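**Term project report, Local Records and Data Methods**
Orsolya Bakos
February 24, 2026

# Membership Continuity in the Pilthorpe Methodist Congregation After the Merger with Pernemthorpe

## 1. Scope

The report covers the membership records of the Methodist congregation at Pilthorpe from 1931 to 1968. In 1949 the smaller society at Pernemthorpe closed its chapel and its members were transferred to Pilthorpe. The question is how many of the transferred members remained on the roll ten years later, and whether they left at a different rate from the members who were already there.

Local histories of the area state that the merger "emptied the benches" of the Pernemthorpe families. The claim is repeated in two anniversary booklets and neither gives a source. It can be tested, at least in part, from the surviving registers.

## 2. Sources

Three sources were used.

- **Roll A.** The Pilthorpe membership register, 1931 to 1968. One bound volume, with two gatherings missing at the back.
- **Roll B.** The Pernemthorpe class book, 1929 to 1949. Entries are grouped by class leader and not by surname.
- **The Wainwright notebooks.** Notes kept by a former church secretary, mostly on pew rents, sickness visits and funerals. They were used only to settle doubtful identities.

All three are held in the district record room. The registers were transcribed by hand during January. Photography was allowed for the class book but not for Roll A, so Roll A was typed directly into a spreadsheet at the reading desk and checked once against the original on a later visit.

Baptism registers were not used. They cover children, who were not counted as full members until reception, and adding them would have changed the population under study.

## 3. Method

### 3.1 Transcription

Each line in a register became one row. The fields were surname, given names, address, date of reception, mode of reception (profession, transfer, restoration), date of removal and reason for removal. Spelling was kept as written in one column and standardized in a second. Ditto marks were expanded.

Roll A produced 646 rows. Roll B produced 284.

### 3.2 Record linkage

The rows in Roll B had to be matched to rows in Roll A. This was done in Flilex, the linkage tool used in the course, with surname, first given name and address as the comparison fields. Surname was weighted highest. Address was given a low weight because house names in Pernemthorpe were often dropped in favor of street numbers after the war.

The first run used the default threshold and returned too many false matches among common surnames. The threshold was raised and the run repeated. Pairs that fell just under the new threshold were reviewed by eye, with the Wainwright notebooks open alongside -- a slow step, but the one that recovered most of the married women whose surnames had changed between the two rolls.

In 17 cases no decision could be reached. These were left out of the rates in Section 4 and are listed in the appendix with the competing matches.
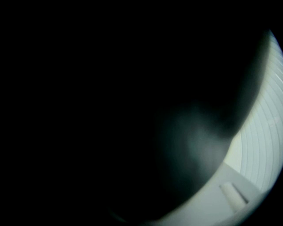

### 3.3 Defining continuity

A member was treated as continuing if the name had not been removed from the roll ten years after the date of the merger. Removal by death was separated from removal for any other reason, so that an older group would not look less loyal simply by being older.

"Ceased" is the most difficult reason code. Before 1952 the secretary wrote it for anyone who stopped attending. After 1952 a second hand uses "ceased" and "removed from district" side by side, and some people who had moved away earlier were probably entered under the first term. No attempt was made to reassign the earlier entries.

## 4. Findings

Once deaths are set aside, the Pernemthorpe members and the existing Pilthorpe members left the roll at similar rates over the ten years. The difference between the groups is small and does not hold up when the undecided cases are assigned all one way or all the other.

The timing is different. Departures from the Pernemthorpe group are bunched in the first two years. Departures from the Pilthorpe group are spread evenly, with a slight rise after 1955, when the bus timetable changed and the evening service was moved to the afternoon.

The early departures are also concentrated in one class. Members of the class that had met on the north side of Pernemthorpe account for most of them. Several were received into a neighboring circuit within the year, according to the removal notes, which suggests distance as a factor. The walk from the north side to Pilthorpe was longer than the walk to the next circuit's chapel.

The statement in the booklets is therefore not supported for the group as a whole. It may be a fair memory of one part of it. A family on the north side would have seen most of its neighbors leave within two years.

## 5. Limitations

Membership is not attendance. A person could stay on the roll for years without coming to a service, and the registers do not show this. The pew rent notes give some indication, but rents were dropped in 1953.

The missing gatherings in Roll A affect entries after 1964 and do not touch the ten-year window.

Linkage was carried out by one person. A second reader would have allowed a measure of agreement on the doubtful pairs. The original plan was to double-read 300 rows of the transcription as well -- there was no time for it after the reading room shortened its hours.

## 6. Further work

The quarterly meeting minutes for 1948 to 1951 are uncataloged and were not available. They should record how the class leaders from Pernemthorpe were seated on the joint leaders' meeting, and whether the north side class asked for a separate weeknight meeting. The trust accounts for the sale of the Pernemthorpe chapel are in the same boxes.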